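May 16, 2018

Pen and marker drawer, second attempt at a sort-out. Verena's plan, my hands, so the grumbling below is mine.

The idea, as I understood it from Verena's note on the door, is that we stop buying markers for a while because we already own plenty and simply can't find a good one when we need it. I doubt this. I've worked here long enough to know that when we can't find a good marker it's usually that there isn't one. But fine. The drawer was emptied, the two Skadis cups by the window were emptied, and the tin from under the sink that says Brophy on the lid was emptied too. Final heap was 145 pens and markers, not counting caps with nothing in them and one barrel with nothing around it.

Method. Dzintra wanted each one tested on the same kind of paper, three strokes, then left lying uncapped for two minutes and tried again. I agreed to the strokes and skipped the two minutes after the first handful, since all it did was make the room smell. If anybody wants to hold that against the results, go ahead. I would.

What I wrote with: the backs of the old Gallville delivery slips for the fine pens, and the small whiteboard for anything with a fat tip. The whiteboard is a bad test. It hasn't been properly cleaned since September and half the ghosting on it is older than the pens. A marker that looks gray on that board may be perfectly good on a clean one. I said so to Teresa and she said to clean the board, which took longer than the testing did and left a purple patch in the corner that won't shift with anything.

Results, such as they are. Blacks are the worst, which makes sense, they get used. Reds are nearly all fine, and that should tell us something about how many reds we order. Greens fine, and not one person here has ever asked me for a green. Blues are in between. Several have caps that don't belong to them, and that turned out to matter: a cap that sits a little loose is no better than no cap, and I found three blues dead with the cap on. I had always blamed people for leaving them open. I may owe Fiachra something there. Not a full apology. He does leave them open.

The permanent versus whiteboard question. This is the part I trust least. Fiachra says you can tell them apart by the cap. You can't, once the caps have been swapped around. Áine says you can tell by the smell. I tried, and I got two wrong out of the first few and then had a headache. The only thing that works is reading the barrel, and on the older ones the print has rubbed away where your fingers go. Some are printed in languages I don't read, so for those I asked, and if I couldn't find anyone to ask, they went in the "don't know" cup. The "don't know" cup is now the fullest cup, which I'd like Verena to come and look at.

Storage. Lying flat, we think. Dzintra is sure that standing them tip up dries them out and standing them tip down makes them leak. I've heard the opposite from the man at Jultenton who sells us the things, and he has an interest in both outcomes. I put half the blues flat in the drawer and the other half tip down in a cup, with tape on them, and we'll see in September. My bet is no difference at all and that half of each lot will have walked off by then.

Drawer layout for now:

Front left, whiteboard, tested.
Front right, permanent, tested.
Middle, fine pens. Don't put markers in here.
Back, reds and greens, until somebody takes up bookkeeping or gardening.

Verena also wants a sign-out sheet. I've pinned one up. It has one name on it and it's mine, from trying whether the pen on the string worked. It did, then.

Cost, before I forget. She puts our yearly spend on markers at some 300. I haven't seen where that comes from and it sounds like it has paper in it as well. Even if it's right I'm not convinced an afternoon of sorting gets much of it back. Ask her for the slips.

Still to do: go through the "don't know" cup with someone who can read the barrels, match the loose caps, throw out the dead ones before they creep back into the drawer. White barrels with Chinese on them and a blue cap go to Áine first.
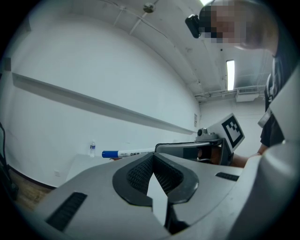 Loose caps

Kept in the Brophy tin for the time being. Try each one for a proper click before it goes on anything. Any that rattle, bin them. Teresa thinks the blue ones are all the same size and I think she's wrong, so whoever does this, please write down which of us it was.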